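Skamiva Community Help
Student Projects and Clubs > Manipulation and Data Collection

Hand-held gripper recordings lose tracking partway through a session. How should a student team arrange the room?
Posted by Nhung Nông, 19/08/2020

I am writing on behalf of the student team at Gromstead, which is preparing a cloth-folding entry for the Flirport challenge. Our members record demonstrations with a hand-held gripper that carries a wide-angle camera. The recordings are then processed to recover the path of the gripper, and the recovered paths are used for training.

Of the first 80 recordings submitted for processing, 15 were rejected with the message "track lost." The remainder were accepted, although several show a sudden jump in height that does not correspond to anything the operator did. The rejected recordings come from three different operators, so we do not believe the fault lies with one person's technique.

The team works in a shared office with a pale floor and white walls. Furniture is moved during the day, and members who are waiting for their turn remain in the room.
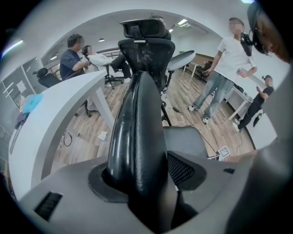
View from the gripper camera, with the marker card on the floor and the team in the room.

Our questions are as follows. Is one marker card sufficient for a room of this kind? Should members leave while a recording is in progress? The rules require that all recordings be made in the same location, and we are therefore unable to move to another room before the submission date. We would also appreciate advice on whether the rejected recordings can be repaired, as the operators spent considerable time on them.

Randi Haugland

Thank you for the clear account. I supervise the automation course at Tô and have reviewed student recordings for several terms. The following remarks are based on that experience and on the one view supplied.

The software follows fixed points in the room. White walls, a white ceiling and a plain desk top offer few of these, so the result depends heavily on furniture, floor joints and people. Chairs on casters and people are poor reference points. If a chair is rolled aside during a recording, the software may conclude that the gripper has moved instead. This would be consistent with the jumps you report.

I would recommend these steps before any further recording:

Make a slow mapping pass of the room first, with all furniture in its final position. Do not move any chair until the session has ended.

Place the marker card flat on the work surface and fasten it at all four corners. A card on the floor is easily moved by a foot, and it leaves the view as soon as the operator turns to the desk. Measure the printed square with a ruler and enter the measured size, as office printers often scale the page.

Add fixed detail to the walls near the desk. Printed posters with varied content are suitable. Repeated patterns are not.

Ask waiting members to sit behind the operator. They need not leave the room, but they should be outside the camera's view as far as is practical.

Secure loose cables along the wall. This is a matter of safety as much as tracking - an operator who is watching the gripper is not watching the floor.

With regard to the 15 rejected recordings, I would try processing them once more against the new map, provided that the room has not been rearranged in the meantime. If they fail again, they should be recorded anew. Repair by hand is rarely worth the effort.

Khải Chu

We had the same problem and it was the exposure. Lock it before you begin. Ours was set to automatic and the picture changed every time the gripper passed under a ceiling light. Also clean the lens.

Vilhjálmur Ravn

I agree with most of what Ms. Haugland has written, with one reservation. Posters are helpful only if they remain in place for the whole project. Our team removed its posters each evening at the request of the building office, and the map had to be made again every morning. Please obtain permission in writing before you put anything on the walls.

I would also suggest short sessions. We limited each operator to 40 recordings and then repeated the mapping pass. The log sheet should state the operator, the map used and any change to the room. By the end of our project we held 2919 recordings, and without the log we could not have separated the sound ones from the doubtful ones.

Comment by Nhung Nông

The team thanks all three members for their replies. The card has been fastened to the desk and exposure has been locked. Ánh Doãn has taken charge of the log sheet and has asked the building office about posters. We will make a new map before processing the rejected recordings again and will report the result in this thread.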